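Gredard Plastics Workshop
Join us: Workshop Assistant (part-time, fixed term) and evening testers wanted

Posted Oct 5, 2022

We are a small workshop in the old dairy at Unberg, and we look after odd plastic parts that other people have given up on. Funnels, hoppers, vents, spouts, chutes, the moulded insides of machines that stopped being made years ago. They come to us in boxes and carrier bags, often with no label, and we clean them, work out what they fit, mend the ones that can be mended and put them on a shelf where somebody can find them again. It is lovely work if you like handling things, and this autumn we have more of it than we can manage!

The project is called Plunel. It runs until the end of next summer and the aim is to build a lending and spares library of 1198 parts, each one cleaned, measured, photographed and written up in words an ordinary person can follow. So far 832 are on the shelves. The rest are in the back room in crates, and some of them are very strange shapes indeed.

We are looking for two kinds of people.

Workshop Assistant

You would work sixteen hours a week, spread over days that we agree together. Mornings suit us best but we can be flexible about school runs, buses and other jobs. You would report to Minttu Kinnunen, who runs the bench, and share a table with Arben Kos, who does the measuring and drawing.

Most of your time would go on:

Unpacking crates and giving each part a first wash in the big sink
Checking edges, seams and collars for cracks, and marking what you find on the card
Sorting parts by how they join to something else (push fit, screw, clip, or "no idea yet")
Taking plain, well-lit record photographs from several sides
Writing a short entry for the catalogue
Packing loans and checking them when they come back

You don't need a qualification. We would much sooner have someone who turns a thing over three times before deciding what it is. You should be happy using your hands for fiddly jobs, able to lift a full crate with a second person, and comfortable writing two or three clear sentences. If you have repaired hoovers, built models, run a stockroom or spent years taking the kitchen to bits, please say so in your letter – all of it counts.

It is only fair to mention the dull parts too. The back room is chilly until mid-morning. Some crates are full of forty near-identical nozzles. The sink is low, and tall people grumble about it (there is a stool).

Evening testers

We also need members of the public for our handling evenings in October. You come for two hours, you get soup and bread, and we put parts in front of you that we want a second opinion on. You try them in your hands, fit them together if they want to go together, and tell us how you would describe them to somebody over the telephone. That last bit is harder than it sounds and it is the most useful thing you can do for us, as plenty of our borrowers ring up with the broken piece in one hand and no word for it.
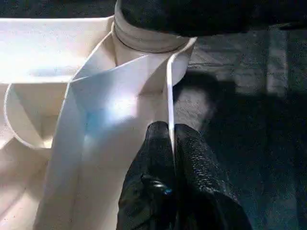 Our catalogue entries begin with the places where a part meets its neighbour, and then go on to the body, and only after that to size and colour. It took us a while to settle on this order, and Valbona Nikolaidis, who edits the catalogue, is very firm about it. Take a cream-white piece like this one. We would start with the round tube and the beige band that runs round it like a collar, with its thin groove, then move down to the flat panels and the V-shaped fold where they meet. A tester might call it something else entirely, and if the tester's word is better than ours, it goes in. Pale, shiny plastic is also a good test of your eye, as strong light bleaches out the edges and you have to tilt your head to find them. New assistants get a whole afternoon on white parts with Arben before they touch the record photographs.

There is room for 8 testers at each evening. You need to be sixteen or over. Glasses wearers should bring their glasses, and if you have limited grip or sore hands we would be especially glad to have you, as we want the entries to say how easy a part is to hold and turn. The ground floor is step-free and there is a toilet on the same level. Travel within Unberg is refunded if you keep your ticket.

What the assistant gets

The pay is 148 a week after tax for most people, paid monthly. You also get paid holiday, a decent apron, lunch on the days you are in, and a free run of the shelves for your own repairs. There is a short course in plastic welding at the Milošević workshop in spring, which we pay for and which everyone comes back from wanting to weld everything.

How to apply

For the assistant post, send us one page about yourself and one paragraph describing any plastic object in your home without naming it. Have fun with that. We read the paragraph first. Please don't send a photograph of the object or of yourself.

For the handling evenings, a note with your name, which evenings you can manage and anything you can't eat is enough.

Letters and notes can be handed in at the front door or posted to Blagoje Popescu, Gredard Plastics Workshop, The Old Dairy, Unberg. If you would like to look round first, ring the bell any weekday morning and ask for Radomir Stoyanova. He will show you the shelves and probably hand you something to identify.

Applications for the assistant post close at the end of October. Tester places are filled as the notes come in.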